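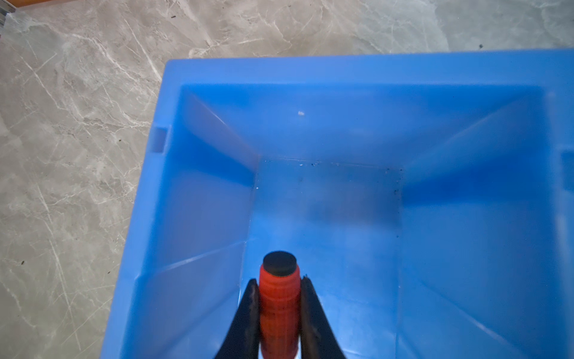 ## Getting ready for the fall household swap

The fall swap is back at the Damasceno building on Istum Street, and the drop-off period opens this week. If you are new to the neighborhood, the swap is a one-day exchange of household goods. You bring things you no longer use, other people do the same, and everyone goes home with what they want. No money changes hands. The swap itself is in November, but drop-off starts early so that sorting doesn't pile up at the end.

Most of this item is about what to bring and how to pack it. The rules are close to last year's, with changes to bedding, books and small appliances.

### When and where to drop off

Drop-off is on Wednesday evenings and Saturday mornings at the side door on Surley Lane. The front door stays locked during those hours. Parking on the lane is limited to 30 minutes, and the signs are enforced, so unload first and talk later. If you have more than a carload, send us an email ahead of time and we'll set a time when the lane is quiet.

Please don't leave anything outside when the door is closed. Last fall a box of good wool blankets was left on the step overnight in the rain, and it all had to be thrown out.

### What we take

Kitchen things go fastest. Pots, baking pans, mixing bowls, glasses, storage jars with lids and sharp knives in a sleeve are all welcome. Plates are fine in any number, including singles. We had plenty of coffee mugs last year and still had a table of them at closing, so please limit mugs to six per household.

Towels and sheets should be washed and folded. Label sheets with the size, using masking tape and a marker. Unlabeled sheets took up most of one evening last year because every one had to be unfolded and measured. Pillows are not accepted this year, new or used. Comforters and quilts are fine.

Tools, garden gear and hardware are on the list again. Drain any gas or oil from anything with an engine before you bring it. Loose screws and nails are fine in a closed jar. We can't take paint, stain, solvents or garden chemicals. The county has a collection day for those.

Small appliances have to work, and they now have to come with all of their parts. A blender without a lid is going to sit on the table until closing. Tape the cord to the body and put a note on anything that has a trick to it, such as a toaster that needs the lever held down. We will plug everything in before it goes out.

Books are limited to one grocery bag per household. Children's books don't count toward the limit. Textbooks, encyclopedias and magazines should go to paper recycling instead.

Toys and games are welcome if they are complete. For puzzles, write on the box whether you've put it together and found all the pieces. A puzzle with one piece missing can come too, as long as the box says so.

### What we can't take

- Mattresses, box springs and pillows
- Car seats, cribs and bike helmets
- Televisions and computer monitors
- Food, vitamins and medicine
- Anything larger than one person can carry through the side door

The last rule is the one people ask about most. The door is narrow and there are steps behind it. A dining chair fits. A dresser doesn't. If you have furniture to give away, write a short notice on an index card and we'll put it on the furniture board, where people can contact you directly. The board went up last year and most of the cards were gone by noon.

### How to pack

Boxes should be small enough to lift when they're full. Liquor store boxes are a good size for dishes and jars, and they often have dividers. Banana boxes are good for linens, but line the bottom first because of the hole. Skip trash bags if you can. They tear, and items in black bags have been mistaken for trash before.

Bring plastic bins only if you want to give them away along with what's in them. We don't have room to keep bins apart and return them, and there is no way to tell one household's from another's by November. If you'd like your bin back, empty it at the door into one of our boxes and take it home with you.

Pack like with like. A box of only kitchen goods goes straight to the kitchen shelf. A mixed box has to be taken apart on the sorting table, and that table is where everything slows down.

Wrap glass in newspaper or dish towels. Write "glass" on two sides of the box, since the top is no help once another box is sitting on it.

### On swap day

Doors open at 9 a.m. for households that dropped something off, and at 10 a.m. for everyone else. You'll get a card when you drop off. Keep it somewhere you'll be able to find it in November, because we don't keep a list of names.

For the first hour, please take no more than 12 items per household. After that there's no limit. Sets count as one item, so a stack of matching bowls or a boxed game uses up one of your 12.

Bring your own bags. We ran out of grocery bags before 11 last year. Wagons and strollers are fine in the main room but can't go down to the lower level, where the tools and garden things will be.

There is one elevator, and it's reserved for people who can't use the stairs. If you need something from the lower level and would rather not go down, ask at the front table and someone will look for you.

Whatever is left at 2 p.m. gets boxed up for the Nillska thrift shop, apart from books, which go to the library sale.

### Help with sorting

We could use more hands on Wednesday evenings in September and October. The work is mostly unpacking, checking and labeling. Some of it is done standing up and some can be done from a chair. Come to the side door at 6 p.m. and wear shoes you don't mind getting dusty. Kids over 10 are welcome with an adult, and they tend to like testing the board games.

We're also short on folding tables. If you can lend one for the weekend of the swap, tape your name and phone number to the underside and bring it by the day before. Tables can be picked up after 3 p.m. on swap day or any time the following morning.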